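Kitov bottle set, README
Last edited 5th February

Two-arm recordings of a plastic water bottle on a white table. The task is to close both grippers on the bottle and lift it. The set has 70 episodes, and 31 of them are marked bad. Please read the fault note before you train on anything.

Fault note

The left and right arms drifted out of step. The left gripper got to the bottle first and pushed it toward the right one, and in 6 episodes the bottle went over. We traced it to a late clock on the right arm controller. Restarting the controller clears the fault for a while, then it comes back.

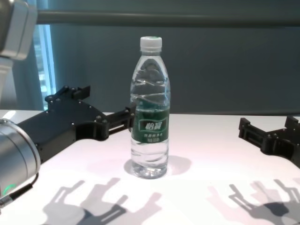

Bottle between the two grippers, left one closer.

Bad episodes are kept in the folder "drift" with their joint logs. Episode 61 has no right arm log at all. The status column in index.csv says ok, drift or fall.

Safety

Do not replay drift episodes on a real robot. The commands are stored as sent, so the delay comes with them. Keep hands off the table until both arms report idle.

Known gaps

Force readings were not saved. Zurine has the controller patch, not yet tested with this task.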